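Packing and Returns Clerk, Rowlands

Part-time, permanent. Eluvitz, ground floor, no stairs to speak of.

Rowlands sends care packages. Parents order them for kids who have gone off to college, grown kids order them for parents who have gone off to Florida, and every so often someone orders one for themselves and fills in the gift message anyway. We have a shop counter at the front that sells greeting cards and very little else, and a packing room at the back where the money is made. We are looking for a person for the back.

The last clerk was with us a long time and left to study dental hygiene. We wish her well and miss her badly, mostly in the afternoons.

What you would be doing

You pick up an order sheet. You walk along the shelves and collect what is on it. You put those things in a box in such a way that they arrive looking like somebody cared, then you close the box, label it and start over. That is the morning. It takes a week to learn and, in the opinion of the people who do it, several years to get good at.

Customers choose from a long list: crackers, tea, socks, tissues, wet wipes, cold medicine, instant noodles, puzzle books, hand cream, lip balm, batteries. They choose without any thought for shape. You will be asked to send a jar of peanut butter, a slim paperback and a bath sponge in the same package, and you will have to make the three of them get along for several days in the back of a truck.

Heavy and flat goes at the bottom. Anything that can leak goes upright, in a bag, as far from the paper goods as the box allows. Chocolate does not travel in July, whatever the customer says on the phone. The gift note goes on top, face up, because we once had a complaint from a man who recycled his mother's birthday wishes with the tissue paper. 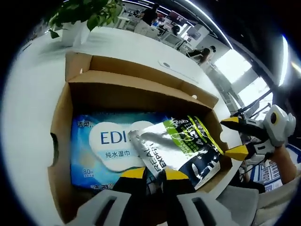
Efa Lewis, asked to check this ad before it went up, said it made the work sound like flower arranging and that somebody ought to mention the tape. Very well, the tape. You will spend a good part of your life looking for the end of it. There are guns that hold the roll, and they help until they jam, at which point you will learn which of your coworkers swears. Efa also asked us to say that standing on a concrete floor is standing on a concrete floor, mat or no mat, and that good shoes matter more than a good resume. We pay toward the shoes.

The afternoon is returns. A package comes back when an address is wrong, when a student has moved dorms without telling anyone, or when two people have had a falling-out and one of them has written REFUSED on the lid in large letters. You open it, check what can go back on the shelf and what can't, and let the customer know. The letting-know is the hard part. Our clerks do it by email, with a template, and we would like you to change the template a little each time so it reads as if a person had sent it. A person will have.

The numbers

The job is 29 hours a week, five mornings and most of the afternoons that go with them. Start time is 8:30. We lock up at 3:00, except in the weeks before the holidays, when we lock up when it's finished.

Pay is $26 an hour, and overtime is paid as overtime. You get 14 days of paid vacation a year to begin with. You can take them whenever you like apart from December, and we mean that about December. In the worst week of last December we sent out 1000 packages. We would prefer not to discuss it further in a public posting.

There is a health plan, which is decent, and a dental plan, which our last clerk described as educational.

Software, such as it is

Orders come in through a program called Tivex. Tivex was set up for us by a cousin, and it has views of its own. It will tell you an item is in stock when you are standing in front of the gap on the shelf. It will ask you if you are sure, and then ask again. You don't need to have used it before, and we would be a little worried if you had. If you can find your way around email and a spreadsheet, you can learn Tivex in a day or so, and after that it is mostly patience.

Labels come out of a Jiter printer, which is a good machine provided it is never moved, dusted, or switched off over a weekend. 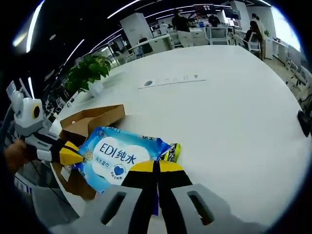 You will also keep the stock list. Once a month the shelves get checked against what Tivex believes, and the difference gets written down, with a reason if there is one. "Mice" has been accepted as a reason once. "Don't know" is fine and a lot more common. What we can't use is a list where everything matches, as that has only ever meant nobody looked.

Who we have in mind

Somebody careful who is also fairly quick. We know these pull in opposite directions. If you have to lean one way, lean toward careful for the first few months and the speed will come along by itself.

You should be able to lift a full box from the floor to the bench all morning without regretting it in the evening. If you need the bench higher or lower, or need to do part of the work sitting down, tell us and we'll sort it out. Two of the benches already go up and down, and the third one used to.

You should be able to read bad handwriting. A surprising number of customers still order by mail, on the form from the back of the catalog, and they write as if the pen were being charged by the letter. Being able to tell a 1 from a 7 has saved us more money than anything else we have tried.

You should be all right with quiet. There is a radio, and a long-running agreement about the radio, but for much of the day it is you, the shelves and the sound of somebody else's tape gun. Some people find this restful. Others find it out by lunchtime and are very nice about it when they call.

Experience in a warehouse, a mail room, a grocery store or a large family would all be useful. We don't ask for a degree. We don't ask for a driver's license either, although the bus stops a ten-minute walk away and the sidewalk gives up for the last part of it.

Who we probably don't have in mind

People who want to manage people. There are none to manage. People who tell us in an interview that they are a perfectionist, when asked for a weakness. People who would read the gift messages aloud. You will read them, since you have to check that they match the package, and some of them will be very funny and some will be sad enough to put you off your sandwich. They stay in the packing room either way.

A typical bad day

We thought it was fair to include one. The truck comes early. The tea order has gone to the wrong dock and the driver wants a signature for something none of us ordered. A customer calls to add a candle to a package that left yesterday. The printer has been dusted. At some point you close a box, tape it, label it, and find the gift note lying on the bench, looking up at you.

On days like that the rule is to stop for ten minutes and have coffee. It's a real rule and it's on the wall.

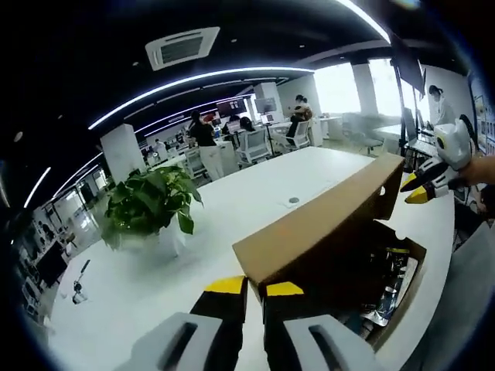

A typical good day is harder to describe because nothing happens in it. The sheets go down, the stack by the door goes up, the driver comes at the time he said he would, and you are home before the traffic. Once in a while someone's grandmother sends a thank-you card to the shop. We pin those up by the sink, and there are enough of them now that we've had to start a second board.

How to apply

Send a short letter to Rowlands at the Eluvitz shop, or drop it off at the counter, or email it to the address on our contact page. A page is plenty. Tell us what work you've done, when you could start, and what you would put in a care package for someone you know well. We don't need their name. We do read this part, and it tells us more than the rest, so please don't say "it depends on the person."

Resumes are welcome and so is the lack of one. If you have a gap in yours, you can leave it as a gap.

We will answer everyone who writes. Those we'd like to meet will be asked in for a morning, paid at the full rate, in which you pack real orders next to one of us and then have lunch, also on us. Wear clothes you don't mind getting cardboard dust on. There's no written test and no questions about where you see yourself in five years. If it goes well for both sides, we would offer you the job that same week, with the first two months as a trial – you get to try us as well, and can walk off with no hard feelings and whatever socks are left over.

We would like the new person to be settled in well before December, for reasons touched on already.

Questions can go to Efa Lewis at the shop, any morning before 11:00. If the phone rings for a long time, she's on the other side of the room with her hands full, and it's worth holding on.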